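Voslow Says Kitchen Robots Are Not Ready for Your Home

May 4, 2025

Voslow will not sell a household robot this year. After 30 test days on one chore, putting chopsticks into a two-part holder, the company sees little to brag about.

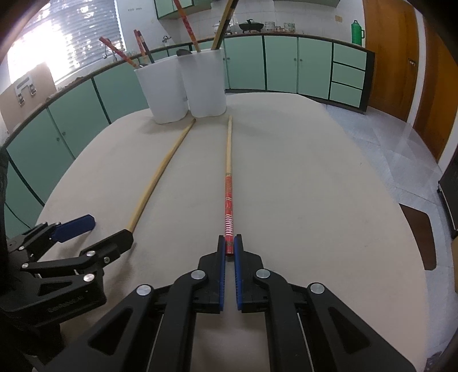
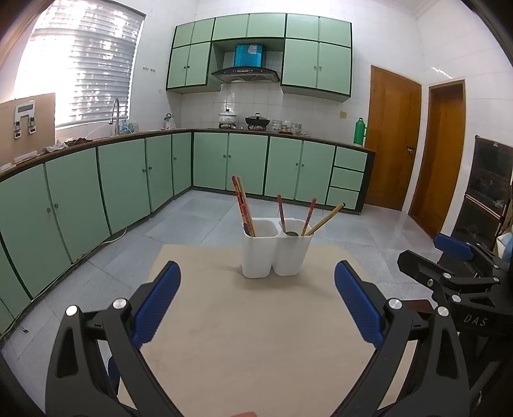

Chopsticks and the white holder on the kitchen table, Atau trial.

Rasmus Rätsep doubts the chore is even the right one to chase, and told the company that a person clears a table in 4 minutes without thinking, so a machine that needs watching saves no time at all.

Voslow's own target was 80 percent of sticks put away without help. It missed. Trials resume in December, with 10 more chores on the list and no promise on any of them. Shop-floor work is on hold.

Press contact: Kristaps Butkienė, Voslow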